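Suturing practice at Staltness: gallery

On this page we collect pictures from the practice table in Staltness. The exercise is always the same one, a straight cut in a soft pad which must be closed with a curved needle and thread. Our notes come after the three pictures. You may use the notes for your own practice evenings.
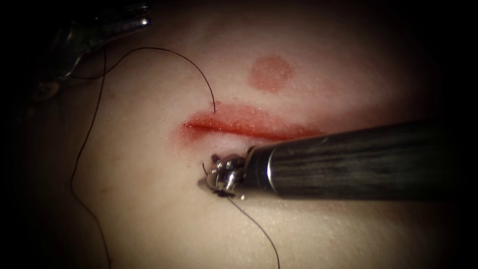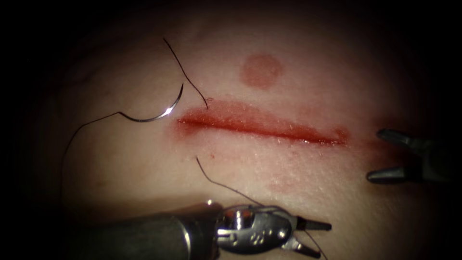
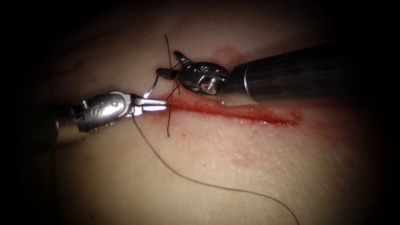

The practice pad and its cut. In the second picture the needle is lying free on the surface, with its black thread.

About the pad

We buy the pads from Kevico, and they come in packs of 12. They are softer than the ones we had before from Van Rooij, and the surface has a fine texture that is closer to skin. The older pads were cheaper and lasted a little longer, but the thread slid through them too easily and people learned to pull too hard. With the present pads you notice quickly when you pull too hard, for the edge of the cut folds up and does not lie flat again.

About the red colour

The red along the cut helps the eye to find the two edges under a strong lamp. It also spreads, as you can observe in all three pictures, and we do not try to stop this. Above the cut there is a reddish mark as well, rounder in the first two pictures and only a faint smear in the third. Please do not use such marks as a guide for the stitch. The distance must be judged from the edge of the cut.

About the needle

The curved needle should be held in the jaws and turned along its own curve. In the first picture it is held close to the lower lip of the cut, with the point towards the surface. Beginners often push it straight forward, and then the hole becomes wider than necessary. If the angle is wrong, put the needle down, look again, and take it up in a better position. This costs a few seconds and saves the pad.

About the thread

We use black thread for every level. It is easy to see on the pale surface, but near the dark borders it is quickly lost, so keep the loose part in the lit area when you can. Leave a tail long enough for the knot. In Kudport, where the second practice table stands, they start with a shorter thread, and for the first lessons this is perhaps the better choice.

About the light

The lamp is directed to the middle and the rest stays dark. Some people find it tiring in the first hour. We tried a wider light in December, and the small folds at the edge of the cut were then much more difficult to see, so we went back to the narrow one.

Practical matters

One session has place for 11 persons. Used pads are kept until the end of the month, so that everybody can compare the early stitches with the later ones. Please write your table number on the underside of the pad, with pencil. Pads without a number are thrown away.

More pictures from Kudport will be added to this gallery when they are sorted.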